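## Proltside bench conveyor

The Proltside is a short belt conveyor for packing rooms, teaching workshops and small dispatch areas. It carries light goods such as boxed items, film-wrapped cartons and flat packets, and is supplied by Vurkus fully assembled.

The belt is green with a smooth, glossy face that may be wiped down with a damp cloth and mild soap. Aluminium rails run along both long edges. Loads of up to 25 kg may be spread along the belt, and no single item should weigh more than 3 kg. 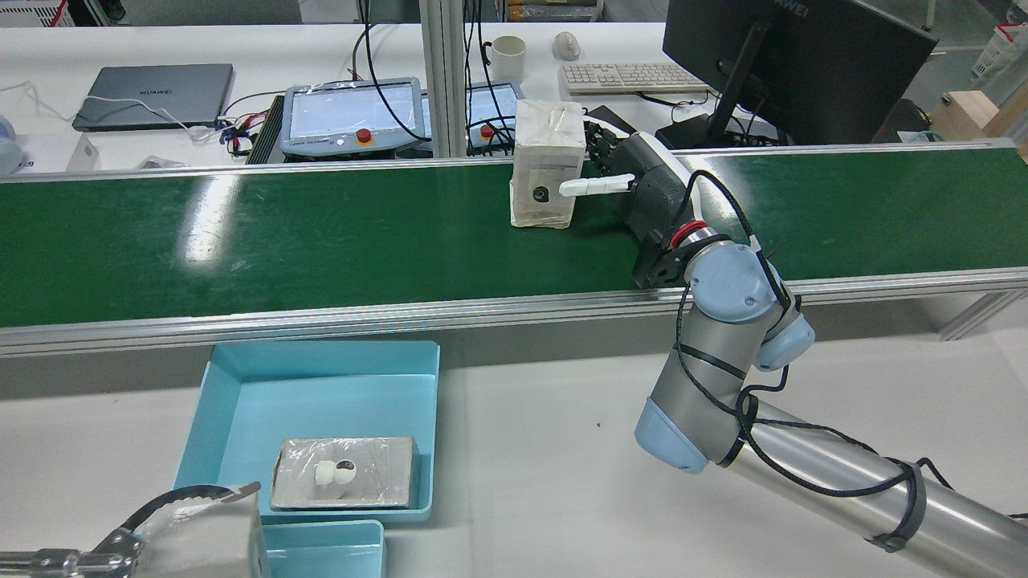
Belt speed is set by a dial on the drive housing and may be adjusted in 11 steps. Customers who handle tall or narrow boxes are advised to begin at the lowest step and increase the speed gradually. The motor is quiet enough for use in a shared room.

Stacking trays are ordered separately from the Enard range. They are made of light blue plastic and may be placed on the floor beside the conveyor or on a side table – please state which when ordering, as the depth differs.

**Order code:** Yeon 126

**Supplied with:** conveyor, mains lead, belt tension key, printed instructions

**Delivery:** about three weeks from receipt of order

Spare belts are held in stock. Orders for replacement rails are processed in October and should be sent to the Vurkus parts desk in writing.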